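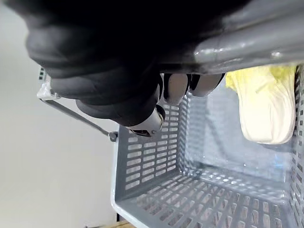

Clotlow: do we need the extended cut?

The Regal in Brirkthorpe is bringing back Clotlow in January, now with 2,000 extra feet of film that the distributor, Trultgate, says was "lost". Lost where, they don't say. I saw it on first release and my main complaint was the length, so you can guess how I feel about more of it.

Lilibeth Tiongson disagrees. She thinks the lighthouse section never made sense without the brother's letter, and the letter is back in. Fair enough – but one letter doesn't fill all that footage, and the trailer suggests a lot of walking along the harbour wall.

Genalyn Manalo's score has been remixed too. I liked it the first time, when you could hear the dialogue over it.

Screen 2, 7.30pm, with 100 seats on sale from the box office. Members get 2 tickets each at the usual rate. Ambrosio is still showing in the afternoons and is a good deal shorter.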